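4. Cleaning and Care of the Tabletop

The Jalby table has a matte white surface. Clean it before first use and after each meal or work session.

1. Clear the tabletop and unplug any lamp or charger resting on it.

2. Pick up loose crumbs and grit with a dry cloth. Do not drag grit across the surface.

3. Mix 2 ml of mild dish soap into 500 ml of lukewarm water. Dip a soft cloth and wring it out well.

4. Bunch the cloth in one hand, press it flat and wipe from the wall side toward the front edge. Go over small dark specks a second time. 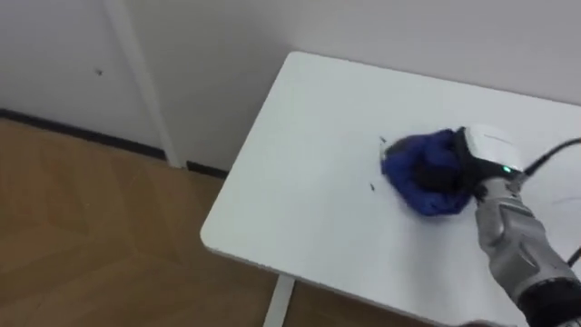

Fig. 6. Wiping the tabletop with a bunched cloth. Two specks lie to the left of it.

5. Rinse the cloth in clean water and wipe again to remove the soap.

6. Dry the top, the rounded corners and the underside of the front edge.

Note: New dark blue cloths can leave color on a white surface. Wash them separately before using them on the table.

CAUTION: Do not use scouring pads, bleach or acetone. They leave shiny patches that cannot be repaired.

CAUTION: Do not place pans hotter than 200 °F directly on the surface.

Wipe the legs with the same solution. Check the leg bolts every February and tighten any that have worked loose (see Section 5).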